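Can a Machine Clean Up After the Tiler? Final Report, Household Chores Project

Rattana Ratanaporn and Prasert Wiriya

4. What we learned about floors

When we picked our chores back in June, we thought the shower floor would be the easy one, and we told our whole class so, which we have regretted ever since. Wiping a counter sounded hard and folding towels sounded very hard, but picking little bits off a flat floor? We gave it two afternoons in our plan and it ended up eating most of the term.

The trouble starts with the stone. Dark marble with white veins all over it is lovely to look at (Prasert now wants it in his own house someday), but a small white chip lying on a white vein is difficult to find even for a person on hands and knees. Our first program, which we named Molow, simply looked for bright spots. It went after veins again and again, closing its fingers on perfectly flat stone with great confidence.

Our second version, Jitpraphai, compared 2 views taken from slightly different heights, so that anything raised should stand out. This helped a good deal with the thicker chips and hardly at all with the thin flakes. Out of 11 practice rounds, 5 ended with every chip in the cup, and in 4 others it left only slivers behind. We were happier with that than our grade probably deserves!

Then there is the edge. The metal track along the wall has a lip, and we kept the fingers well away from it after some nervous moments, so anything that rolls in there is still a job for a person with a brush.

So, can machines do this chore yet? We would say partly, and slowly. Rattana can clear the same floor with a dustpan before the arm has finished its first look around. We would still love to see next year's group try a soft fingertip, or a little suction. 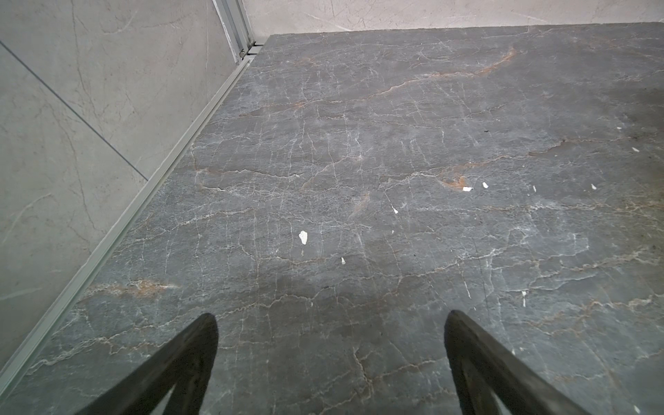
Figure 4. Gripper open over the shower floor, with white chips on the veined marble.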